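Bun Club: pictures from the spring term

Welcome to the gallery page of the Lemeo student robotics club, which everyone including our own sign-up sheet now calls Bun Club. We spend our meetings trying to teach two arms to move steamed buns from a steamer to a plate, a job most of our members had mastered by the age of 3. Click for the big versions if you want to count our cables.

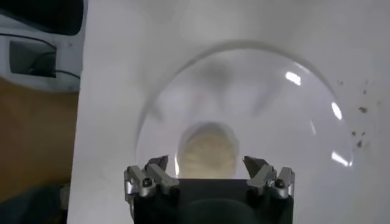

Wrist camera. You learn to love this angle, or you learn to ask for the head camera.
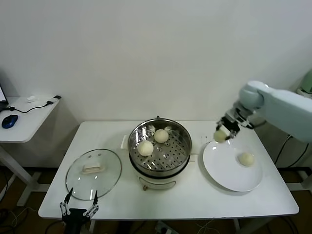 Four buns in play, one of them in the air.

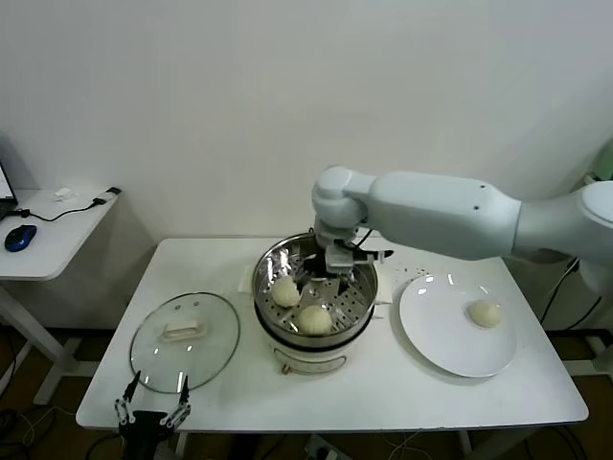 Reaching into the steamer. Lid on the left, plate on the right, as the task sheet says.

We started in September with a plan to do soup. Sumathi Rao, who advises the club and has to sign for things, suggested something that stays in one piece when you drop it. We did a week of foam blocks, which went so well that Tianyou Fang declared the problem solved and went home early. Then Trí Lục brought in a bag of buns. A foam block doesn't mind being squeezed. A bun minds, and it keeps the dent.

Most of the term since then has gone into grip force. Too little and the bun slides out over the rim, too much and you've made a dumpling. Precious Ngcobo keeps the log, and the log has opinions. One entry from the fall reads, in full, "bun 12, no." We also lost two meetings to a calibration problem that was really a table problem - one of the feet had been screwed in further than the others and every grasp landed a little to the left. Ynyr Gronow fixed it with a wrench after the rest of us had rewritten the code.

As of this week we have 767 recorded attempts. The goal is 100 clean transfers in a row, and our best streak is 30. Attempt 31 was the one where the arm picked up the bun beautifully, carried it over to the plate, and kept going.

Rules for new members, as they stand:

Buns used for practice are not snacks. Snack buns are in the other bag, with a label.
Put your hand near the stop button before you say "it should be fine."
If you move the plate, say so out loud. Saying it afterward doesn't count.
Write down the failures too. Precious will know.

We'll be running the whole thing for visitors on Thu 11 February, in our usual room, after classes let out. Come by if you'd like to see an arm think very hard about lunch. Trí is bringing enough of both kinds of bun, and Tianyou has promised to stay until the end. Anyone who wants a turn driving should talk to Ynyr first and take off any dangly sleeves.

More pictures will go up when Sumathi finds the cable for the old laptop. The soup plan is still on the whiteboard, if anyone wants to take it over next year. It has a very nice diagram of a ladle.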